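Open day working group – minutes

Held in the Flutetti meeting room, Thursday, 4 pm.

1. Minutes of the last meeting
Agreed, with one spelling corrected in item 3.

2. Visitor numbers
Bookings for the open day stand at 298. Groups will be kept to 12 and each will get the same tour. The sixth-form party has asked for an earlier slot – agreed, if the coach can get in by the side gate.

3. Robot demonstration
The arm will be shown pushing coloured blocks on a board. The Tijani bench is to be used, as it can be seen from both sides of the room. Visitors may choose which block is moved next but must stay behind the line. It was asked whether children could place the blocks themselves. Agreed, only while the arm is stopped.

4. Printing
Brevex have quoted for 50 posters. Accepted. The map still shows the old entrance and must be changed first.

5. Any other business
Parking to be raised with the site office. Next meeting same time, same room.

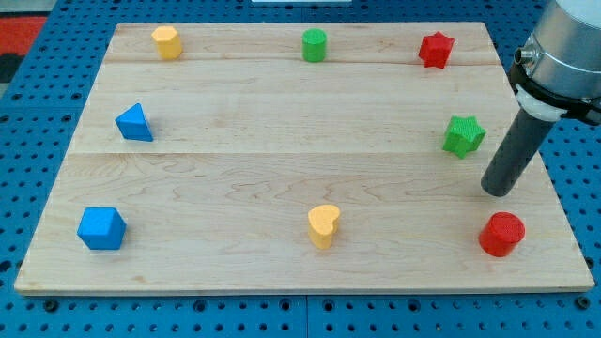
Zostton, March

Item 3: blocks on the board, with the centre left clear and the rod lowered at the right, between the green star and the red cylinder.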